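Stendbridge Counter Pack for Kitchen Manipulation 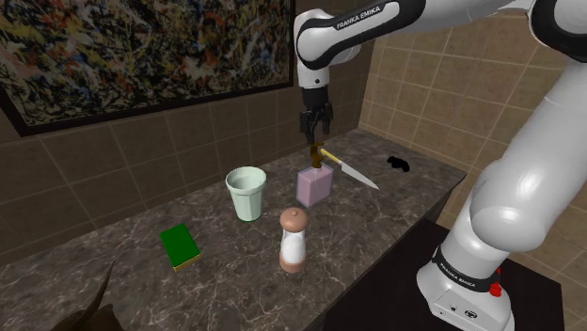
Simulated kitchen counter with Franka Emika arm, gripper above the soap dispenser pump.

Category: Simulation Assets / Kitchen

Counter Pack contains 121 rigid household objects and two tiled kitchen layouts. Collision meshes are supplied separately from the visual meshes. Mass and friction values are set per object and can be edited in the scene file. Download size is 587 MB. The license covers one site. Robot models are not included.

Maintainer: Iason Raptis

Contact Stendbridge sales | © Stendbridge | Back to top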